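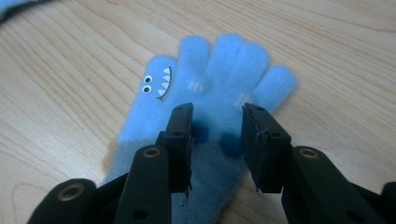 Subarrendamento de escritórios

O subarrendamento é o contrato em que uma empresa, já inquilina de um escritório, cede parte dele a outra. Parece simples, mas eu demorei a percebê-lo (e trabalho nisto!). Quem arrenda ao proprietário continua a responder perante ele, mesmo que o novo ocupante deixe de pagar.

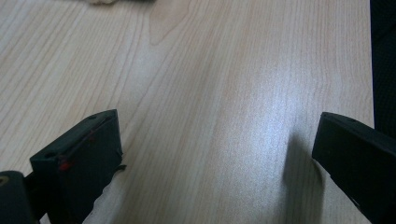 Tampo de madeira clara com veios finos.

O caso que conheço melhor é o do edifício Brannigan, gerido pela Gestport. A Pulta tinha ali 2 pisos e espaço a mais, e em setembro cedeu quase 40 postos de trabalho à Clallarent, com autorização escrita do proprietário. Sem esse papel eu nem começava a conversa.

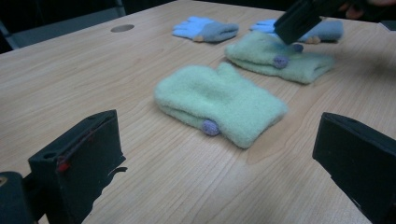
O mobiliário costuma ir num anexo ao contrato, e é aí que aparecem as discussões mais parvas. Eu gosto de anexos minuciosos: se o tampo da mesa tem uma tampa redonda cinzenta para passa-cabos, como esta, escrevo-a lá, com a cor e tudo!

Quanto ao prazo, o subarrendamento cai, em regra, com o contrato principal. Na Clallarent pediram que isso ficasse logo na primeira página, e eu passei a fazer o mesmo.

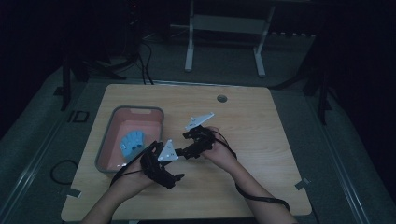 Tabuleiro de plástico com interior rosa-salmão, pousado numa mesa clara.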